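4.2 Instance selection and grasp scheduling for deformable items

The planner described in Section 3 assumes that every item on the work surface has a stable pose and a closed set of grasp candidates. For rigid items the assumption is harmless. For cloths it fails in two ways. First, the outline of a cloth changes each time a hand touches it, so grasp candidates computed before contact are stale after it. Second, a cloth that has been lifted by one corner may cover a neighbor that was in plain view when the plan was made. The original scheduler, inherited from the Omenik stack, handled both cases by replanning from scratch, and the time lost to this was the main complaint of the operators in the April trials.

The revised scheduler keeps two lists. The rigid list holds items whose pose is updated only when the tracker reports a displacement above threshold. The soft list holds items whose mask is recomputed on every camera cycle in which either hand is within the contact radius. Membership is decided once, at the start of an episode, by the material classifier, and is not revised afterwards. We tested revising it during the episode and found that the sponge moved back and forth between lists when compressed, which caused the scheduler to drop grasps it had already committed to.

For each item on the soft list, grasp candidates are taken from the corners of the convex hull of the mask. Candidates are scored on three terms: distance from the nearest neighbor mask, reachability for the assigned arm, and expected lift height before the cloth clears the table. The last term uses a fixed cloth extent per class. An extent estimated from the mask was tried by Bettencourt in an earlier version, but a folded cloth yields a value that is too small, and the arm then starts its lateral motion while part of the cloth is still on the table.

The two arms are planned jointly but executed with separate clocks. When one arm has a soft item in contact, the other is held at a waiting pose outside the hull of that item, expanded by the fixed extent. The waiting pose is chosen to keep the idle hand out of the head camera's line of sight to the active item where possible. Where it isn't possible, a penalty proportional to the hidden mask area is added to the cost of the plan, and the optimizer is free to accept it.
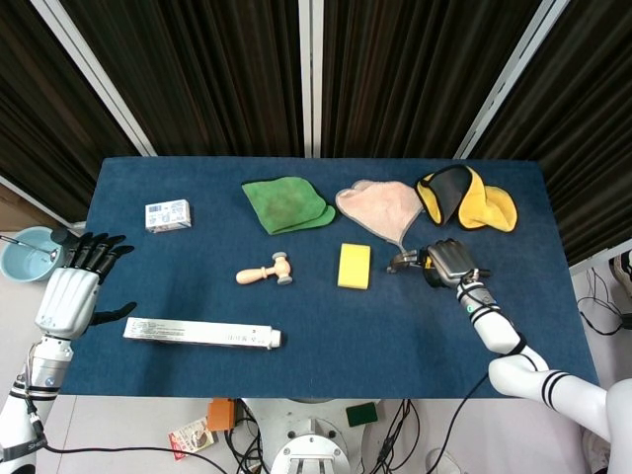 Figure 4. Head camera view of a tabletop layout with soft and rigid items. One gripper is at a corner of the pale pink cloth.

The joint optimizer is a sampling planner with a warm start from the previous cycle. It draws 400 samples per cycle for each arm, and a cycle that does not return a feasible pair of trajectories falls back to the last feasible pair, truncated at the point of closest approach. Truncation is safe for the waiting arm, which is near rest in any case. For the active arm it can leave a cloth held above the table with no onward motion. We therefore allow the active arm to extend its hold until a new pair is found or the episode timer expires. The hold is logged as a separate state so that it can be told apart from a grasp failure in the analysis.

Perception and planning run as separate processes and exchange timestamped messages over a shared buffer. Each mask carries the joint state that was current at exposure, and the planner rejects any mask whose joint state differs from the present one by more than a set angle at the wrist. Earlier builds compared clock times instead. That check passed masks that were recent but had been taken during a fast wrist motion, with the result that the hull corner was placed beside the cloth and the fingers closed on the table covering. Sampaio traced the fault in the Gosthorpe logs, and the joint state check has been the default in every build since.

4.3 Training data for the material classifier

The classifier was trained on 3,000 labeled crops from recorded layouts. Labels were assigned by Esteves and Bastos, with disagreements settled by Garcia. The classes are rigid, soft, and compressible. Compressible items are sent to the rigid list but given a lower grip force and a wider tracker threshold, as their outline shifts slightly under load without any true displacement.

Crops with strong color contrast inside a single item needed particular care. A cloth with two colors was often segmented as two items, each of which was then assigned its own hull and its own grasp candidates. Merging by shared boundary length removed most of these splits but also joined cloths that were touching. The version used here merges only when both parts receive the same class and the boundary between them has no depth step. Thin dark cloths on a dark covering remain the weakest case, because the depth step at their outer edge is of the same order as the sensor noise.

Of the recorded layouts, 2,169 were kept for the offline evaluation in Section 5. The remainder were discarded where the head camera had moved between calibration and recording, or where the joint log was incomplete.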